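Shop > Party Games > Movies & Fame > Histel

Histel: the card game about movie careers going up, down and sideways

5 min read

We use cookies to remember what's in your cart. By staying on this page you're okay with that.

Hi, I'm Marcela Halás, and I make Histel at my dining table with a paper trimmer and far too much coffee. If you've ever spent an entire dinner arguing about whether an actor's third comeback counts as a comeback (I have, many times), then this is your game!

You play an agent. You've got one client, a made-up movie star with a decent first film behind them and a whole career ahead, and you have to keep that person famous for 16 rounds. Each round is a year. You draw a script, you decide whether your client says yes, and then the rest of the table gets to mess with you by playing gossip cards. Somebody's brother joins a reality show. Somebody finds religion and won't do love scenes anymore. Somebody launches a perfume that smells like a wet tent. It all goes on your record, and you've got to talk your way out of it.

The talking is my favorite part. Whenever a scandal lands on your client you give a press statement out loud, standing up, and the other players vote on whether they buy it. I've seen very quiet people turn into monsters during this bit. My aunt once apologized on behalf of a fictional cowboy actor for so long that the pizza went cold, and she got every single vote.
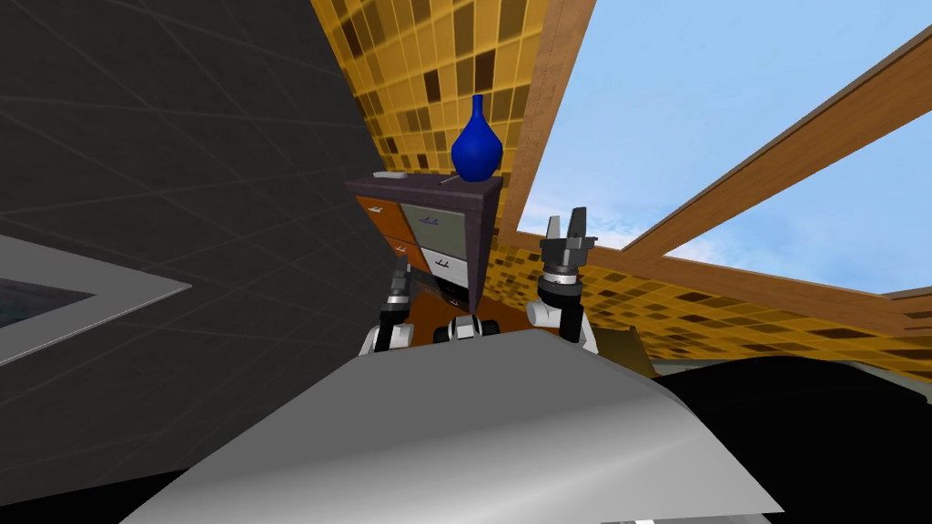 Drawer fronts in orange wood grain, gray-green and white.

What you get

The box holds 500 cards, which is a lot, I know. I started with a much smaller deck and people were seeing the same scripts by the second game, so I kept writing. There are scripts, gossip, interviews, awards, and the career cards that tell you who your client is. You also get 6 agent folders, a pad of box office sheets, and a rulebook I've rewritten more often than I care to admit. You'll need to find your own pencils.

It plays with three to 6 people. Three is fine, four is better, and a full table is loud, so maybe warn the neighbors. Start by 7 p.m. if you've got kids to put to bed after, because the press statements always run long.

The stars are all made up, and I'm strict about that. I want you to invent the awful memoir and the bad hair yourself, without anybody real getting dragged in. (You'll still recognize types. Everybody thinks the guy in the Stemport deck is based on one particular actor, and everybody names a different one.)

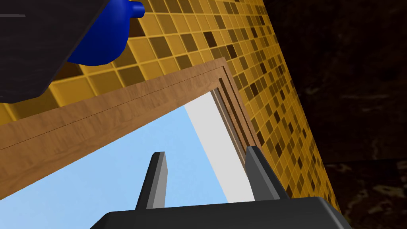

The Stemport add-on

Stemport is the small extra deck, sold separately, and it covers washed-up action heroes. Your client is past the big years and taking whatever pays: a cruise ship appearance, a cable movie about a shark in a lake, a website asking strangers for support. It's meaner than the base game and also, I think, a little sweeter, because the best way to score is to get your old star one really good supporting part near the end. You need the base box to play it.

I'd leave it out of your first game. The money rules change a bit and it gets fiddly if folks are still learning what a residual is.

The Tijani prize

At the end of the night somebody wins the Tijani, my version of the big lifetime award. You don't get it for having the most money. You add your fame and your forgiveness points, then take off anything left on the scandal track, and if there's a tie the players each give an acceptance speech. Speeches get cut off at one minute. Use a kitchen timer, be ruthless.
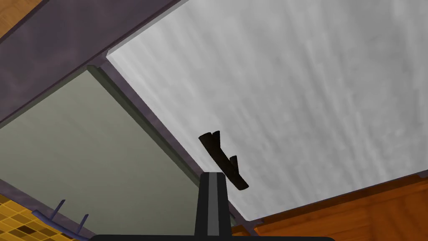
The second printing has new card backs, and this was a bigger job than I expected. In the first run the gossip cards and the interview cards looked alike under a warm lamp, so people kept drawing from the wrong pile and then fighting about it. Now gossip is a dark purple-gray and interviews are a pale sage green, very like the green panel and the trim next to it in the picture, and you can tell them apart from across the table. Awards went gold, obviously. If you have a first-run box it still plays perfectly well, just keep the two piles at opposite ends.

Ordering

Boxes go out from Cloltholm, the little game store that handles my shipping. They pack well and they're nice on the phone. If a card arrives bent, send them a photo and they'll mail you a new one, no need to return anything. The next batch ships in October, and Stemport orders go in the same parcel if you add both to your cart at once.

And if you come up with a scandal that makes your whole table fall over, please write to me through the store. I read all of them, and a few of the ones in the new printing came from players.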